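Kallgate Community Services
Employment Opportunity: Program Assistant, Halliday Learning Centre

Position type: Part-time, fixed term
Hours: 215 hours over the term
Reports to: Program Coordinator
Closing date: Aug 20, 2020

Kallgate Community Services invites applications for the position of Program Assistant at the Halliday Learning Centre. The Centre offers evening and daytime courses for adults returning to study, including bookkeeping, workplace English, introductory trades and basic computing.

The successful applicant will greet learners at the front counter, process enrolments, prepare course materials and maintain attendance records. The position also provides support to instructors at the Wornard annex, where 2 of the Centre's courses are held each term.
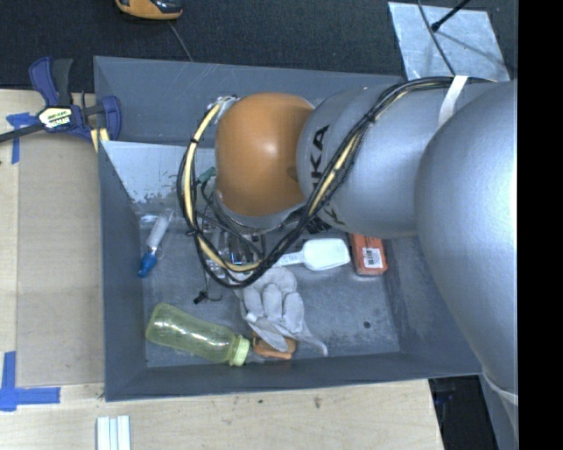
Robot arm and its cabling over a grey bin.

Applicants must have completed secondary school and have at least one year of experience in an office or customer service role. A clear speaking voice, neat record keeping and a working knowledge of spreadsheets are required. Experience with the Inda enrolment system would be an asset, although training will be provided. The position involves some evening work and travel between the two sites.

Kallgate Community Services is committed to fair hiring and welcomes applications from all members of the community. Accommodation is available on request at every stage of the selection process.

To apply, please submit a cover letter, a current résumé and the names of two referees, quoting competition number 1425. Applications may be left at the Halliday front counter or sent by post to the Human Resources office, Kallgate Community Services. Late applications will not be considered.

We thank all applicants for their interest. Only those selected for an interview will be contacted. A current police records check will be required before an offer is confirmed.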